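Birow Wohnhandbuch – Teil 2: Zimmer einrichten
Abschnitt: Bett freiräumen, Kleinkram in den Karton

Gilt für alle möblierten Zimmer im Haus Hagedorn. Vor dem Bettenwechsel lesen, dauert nicht lang.
Gebraucht wird: ein offener Karton, ein Stift, Klebeband. 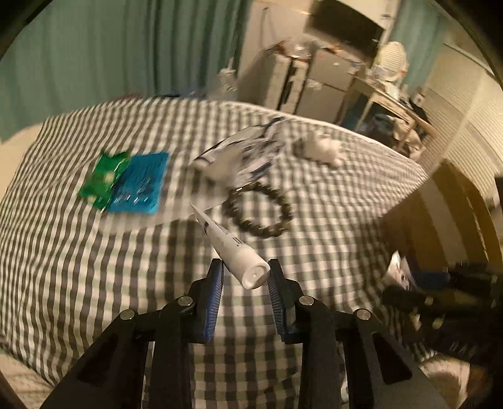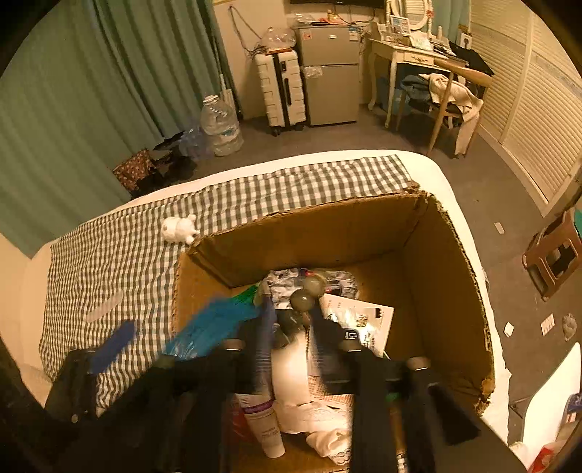
Zuletzt geändert: Mo 27. September, Trí Kim

Vorbereitung

1. Karton aufs Bett stellen, nicht auf den Boden. Klappen dürfen ab sein, ausgerissene Ränder stören nicht. Nur der Boden muss halten.
2. Alles, was auf dem karierten Stoff liegt, an einer Stelle zusammenschieben. Decke vorher glatt ziehen, sonst verschwinden kleine Teile in den Falten.
3. Tuben prüfen: Deckel zu? Fest zudrehen oder zudrücken.

Einräumen

4. Schachteln und feste Sachen zuerst, flach an die Wand vom Karton.
5. Tuben mit Kappe nach unten daneben. Immer nur eine auf einmal greifen, in der Mitte, nicht drücken.
6. Folienpackungen, auch zerknitterte, nach hinten. Angebrochene umschlagen und zukleben.
7. Karten, Heftchen, Beipackzettel aufrecht an den Rand stellen. Nicht knicken.
8. Stoff mit Spitzenrand locker obendrauf.
9. Armbänder und Perlenketten zulezt. In ein Tütchen, Tütchen zu.

ACHTUNG: Perlen nie lose zwischen die Tuben. Schnur verhakt sich, reißt, und dann liegt alles unterm Bett.

ACHTUNG: Karton Lakar 40 nur bis zur Kante füllen. Bei abgerissenen Klappen nicht stapeln.

Hinweis: Plüschtiere kommen nicht mit rein. Bleiben auf der Decke, später in die Bettwäschekiste.

Hinweis: Blaue und grüne Verpackungen sehen sich von oben schnell ähnlich – lieber rausnehmen und lesen als wühlen.

Abschluss

10. Hand einmal über das ganze Laken, auch am Rand entlang. Armbänder rutschen gern zur Wandseite, hinter den Vorhang schaun.
11. Karton außen beschriften: Zimmer, Bett links oder rechts, Monat.
12. Ablage im Regal Irkico, unteres Fach. Belastung bis zu 40 kg pro Fach, mehr nicht.

Spiegeltisch und Schrank: eigener Abschnitt, kommt im Januar. Bis dahin dort nichts umräumen.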